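Toaster oven

Print | E-mail

A toaster oven is a small electric oven with a front door, a wire rack and dials, used on a bench or tabletop for bread and small meals.
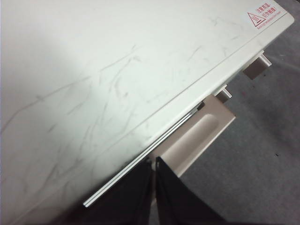
Outer surfaces heat up during use. Makers put warnings on the casing -- a red triangle with wavy lines is the common hot-surface symbol -- and the door is opened by its handle.

Bread is laid flat on the rack and watched through the window.

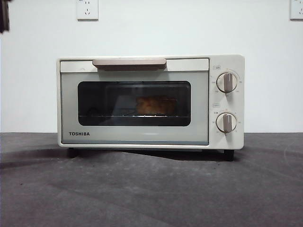 Thick slices take longer to colour, and cheese toppings brown first at the edges.

Print | E-mail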